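Adano Opens Test Kitchen and Cooking Classroom in Trindade

Free evening classes begin this month for adults who want to cook more at home

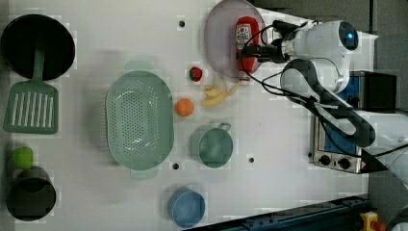
A former print shop becomes a teaching kitchen

TRINDADE, October 8, 2025 — Adano, the maker of everyday kitchen tools, today opened a combined test kitchen and cooking classroom on Kasow Street. The building housed a print shop until last year, and the company signed a ten-year lease on it in June.

The ground floor holds six cooking stations, a demonstration counter and a small pantry. Upstairs, Adano's product staff will work on new colanders, spatulas, measuring cups and pans, which make up most of what the company sells. The two floors share one dishwashing area.

Adano will offer free evening classes for adults, with up to 19 people in each session. The first series covers dried beans, rice, eggs, roasted vegetables and simple soups. Later classes will deal with bread, freezing and storing leftovers, and cooking for one or two people. All ingredients and equipment are supplied, and students take home what they cook.

"Most of the letters we get are about basic things," said Wellington Guimarães, director of the new kitchen. "People want to know how long to soak beans, or why their rice sticks. We used to write back one at a time. Now we can show them at the stove."

Guimarães ran the kitchen of a hospital cafeteria before joining Adano. He will teach the bean and soup classes himself. Four part-time instructors will lead the others.

What the company learned from its household survey

The class schedule is based on a survey Adano carried out with 223 households in and near Trindade. Respondents were asked which meals they cooked from scratch, what they bought ready-made and which tools they used at least once a week. Around 60 percent said they would cook more often if they knew more dishes that could be finished in half an hour.

Many also said their kitchens were short on storage. The product team is now working on a set of nesting tools that will fit in a single drawer, and people who attend classes may sign up to try early versions at home. Taking part is optional and does not affect a place in any class.

"We heard a lot about drawers that won't close," Guimarães said. "That was useful. We had been asking about color and handle shape, and people wanted to talk about where to put things."

Partnership with Vurkau

Vurkau, a regional produce distributor, will supply vegetables, fruit and eggs for the classes through the end of next year. Unused produce will go to the Trindade food pantry on the morning after each class.

How to register

Places are given in the order requests arrive. Residents can register at the front desk on Kasow Street or by phone during business hours. Participants must be 18 or older. The ground floor is step-free, and two of the stations have lowered counters. Students with food allergies should note them when they register — instructors will adjust recipes where they can.

Classes for teenagers are planned for next summer. Dates will be announced in the spring.

About Adano

Adano designs and sells kitchen tools for home cooks. The company is privately owned and has its main office in Trindade.

Media contact

Adano Press Office, Kasow Street, Trindade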